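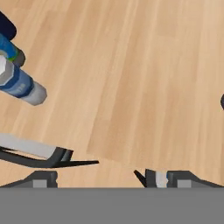

Gripper closes on nothing in sim – how to fix it

Had this Sunday on the Dumton arm. Fingers open, blue can-or-bottle thing lying right there on the wood, policy closes early and lifts air. 6 runs, same miss every time. No error in the log, so dont bother looking there.

What to do:

Stop the run. Reset the sim, not just the arm.

Open the wrist cam view. Both finger pads need to show, left and right. If not, camera mount is off, fix that first.

Check finger offset in the Worku config. Mine said 40, should be 0. Old value from another gripper, Kedir Jemal spotted it.

Save, reload, jog down by hand over bare table. Slow.

Run again with the blue cylinder only, then add the other stuff back.

Still missing? Lower the close speed to 300 and check teh contact threshold.

Do NOT copy the config to the real arm until it passes in sim – ask Abelardo Huanca first.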